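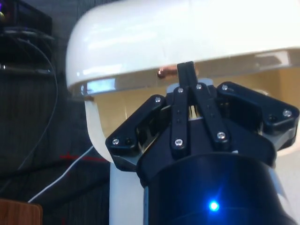

Can you teach a home-built arm to press up under the rim of something without shoving it over?

Set a soft torque limit on the fingers, come in slowly from below and stop on contact instead of at a fixed height. You don't need force sensors, only motors that report their current.

I've been building my arm on and off since May in the shared workshop at Dumcombe, and this is the job that finally made it feel clever! A lamp is a brilliant practice object. It's light, it's top-heavy, and it tells you straight away when you've been too rough.

What you need

An arm with a three-fingered gripper, a camera near the wrist, and motor drivers that let you read current. Mine run on a Massawe board, with Raster handling the motion (any planner that lets you interrupt a move will do). You also want a spare screwdriver, as finger screws do work loose – check them before every session.

Step 1: Find your idle current

Run the fingers open and closed in free air and write down the readings. Mine settled at 79 mA. Do it again once the motors have warmed up, because the number drifts a bit.

Step 2: Set the stop threshold

Start at roughly one and a half times idle. I ended up at 127 mA. Lower than that and the arm kept stopping at nothing, which was funny for about a minute. Higher, and the lamp started to lean.

Step 3: Approach from below

Drive to a point 40 mm under the rim at normal speed, then drop to your slowest setting for the rest. Bring one finger up first and leave the others spread well apart. Closing all three together makes it very hard to tell which one has touched.

Step 4: Stop, back off, hold

When the reading crosses the threshold, stop and back off 2 mm, then creep in again. The second touch is always gentler, and that's the position to save. I love watching this bit – it looks so careful!

Step 5: Repeat with the object moved

Shift the lamp a little to one side and run the whole thing again. If you need to retype positions by hand, your camera offset is wrong, so go back and calibrate that first.

If it goes wrong

Shade wobbles on contact: slow down before you touch the threshold.
Arm stops early: look for a cable dragging on the wrist. Otis Park spotted that one for me after I'd spent an entire evening rewriting perfectly good code.
Finger slides along the rim: a dab of Celtine grip coating on the tip, left overnight.

Next I'm having a go at mugs, handles first.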